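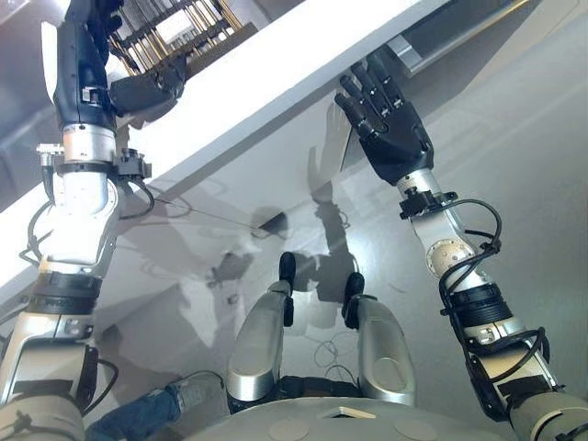 Stamidton site, teleoperation working group
Minutes of the August meeting

Present: two operators, the data lead, the hardware engineer, the safety lead, the site manager. Joining by phone: one person from Takács.
Apologies: the second hardware engineer.
The meeting opened at 10.15 on the demonstration floor and moved to the small office for item 4 onwards.

1. Minutes of the last meeting

Agreed with one change. Under item 5, "gloves" should read "left glove". The right glove was never returned to the supplier.

2. Matters arising

The spare wrist mount has come from Takács and is in the cupboard. It has not been fitted. The hardware engineer would like to keep it as a spare until the present one fails or the task is finished.

The floor marking was to be done before this meeting. It has been put off until the starting position is settled (see item 4).

3. Progress on demonstrations

The data lead reported. The target for the ledge task is 3,000 demonstrations by remote control. At the last count 273 had been recorded and checked. Of the ones checked, 47 were set aside and do not count towards the total. The main causes were the operator stopping halfway, the hand closing before it had reached the ledge, and a lag on the link long enough to show in the arm movement.

The rate is lower than planned. The operators said the first hour of each session is slow and the second is much better, and that sessions of three hours are too long. They asked for two shorter sessions with a proper break. The site manager had no objection. Sessions will run from 9.30 to 11.00 and from 11.30 to 13.00 from now on.

It was asked whether some of the demonstrations could be done by hand, with someone moving the arms directly. The hardware engineer said this works for slow reaches but the joints are stiff when pushed from outside, and the movement comes out jerky. The data lead would take a small number for comparison but does not want them mixed in. Agreed to record 20 by hand and store them in their own folder.

4. The ledge task

There was a long discussion of how the right hand should come up to the ledge. At present both operators bring it up from underneath with the fingers open and pointing upwards, and close it only when the palm is near the edge. One operator turns the wrist early, on the way up. The other turns it at the end. Both ways succeed, but the data lead would prefer one, or at least a note on each recording of which was used.

The person from Takács said that in their own work mixed approaches had done no harm as long as there were plenty of each. The data lead was not convinced that we will have plenty of each. Agreed that both operators will turn the wrist early for the next 100, and the question will be looked at again then.

The left hand was also raised. The written task sheet says nothing about what the left arm should do while the right arm reaches. In the recordings it is sometimes held up, sometimes lowered, and in a few it drifts as the operator's own arm gets tired. The operators asked for a fixed rest position. The hardware engineer suggested keeping it raised with the fingers curled, so that it does not swing into the legs. Agreed. The task sheet will be changed to say so.

Starting position: the torso should be square to the ledge at the start of every run. The operators have been judging this by eye from the head camera. The ledge runs at a slant in the head view if the robot is turned even slightly, and a good many runs start that way. The data lead said a little variation is useful and asked that nobody correct it between runs unless the reach becomes awkward. The safety lead wanted a marked area on the floor in any case, for the people and not for the robot. Tape to be put down at the wider limits.

5. Cables

The hardware engineer is not happy with the loops of cable on the arms. They need slack for the elbow and the wrist to turn, but there is more than is needed, and they could catch on the ledge during a reach. The operators reported one snag, on the right side, which pulled a connector loose and cost most of a morning.

The choices are shorter cables, more clamps, or a sleeve. Shorter cables would have to be made up by Pedik and would take around 6 weeks. A sleeve was tried at Trotville and made the wrist heavy to turn. Agreed to add clamps now and ask Pedik for a price on the shorter set. The arms must be taken through their full range by remote control, slowly, after any change to the clamps and before recording starts again.

6. Safety

The safety lead reminded the group that a second person must be on the floor whenever the arms are powered, with the stop button in hand. It should not be left on a chair or in a pocket. The second person stands to the side, out of the reach of both arms, and does not step in to straighten anything until the operator has said "hands off" and the drive has been switched to hold.

Loose items on the floor came up again. Bits of wire and other small things must be cleared before the first run and again after the break. The operator wearing the headset cannot be expected to look for them. This will be added to the start-up list, above the battery check.

The operators asked whether closed shoes are enough or whether safety shoes are needed. The safety lead will find out — until then, closed shoes.

7. Head camera

The operators find the view good for the hands and poor for the space beyond the ledge. Tilting the head up would help, but the hands would then drop out of view at the start of the run. Left as it is. The data lead asked that the head angle be kept the same for the whole ledge set.

8. Visit from Trotville

Three people from the Trotville site will come to try the remote control set-up. They have used the older gloves only. Each will be given half an hour of free movement before trying the ledge, and their runs will not be added to the set.

9. Any other business

The headset strap is worn and slips during long reaches. A new one is to be ordered.

The site manager asked that the floor be left clear in the evenings for the cleaners.

Actions

Data lead: folder for the 20 runs by hand; note field for wrist turn.
Hardware engineer: clamps on both arms; price from Pedik; range check afterwards.
Operators: early wrist turn for the next 100 runs; rewrite the task sheet for the left arm.
Safety lead: floor tape; answer on shoes; new start-up list.
Site manager: headset strap; room for the Trotville visit.

The meeting closed at 11.50. The next one will be held once the 100 runs are in.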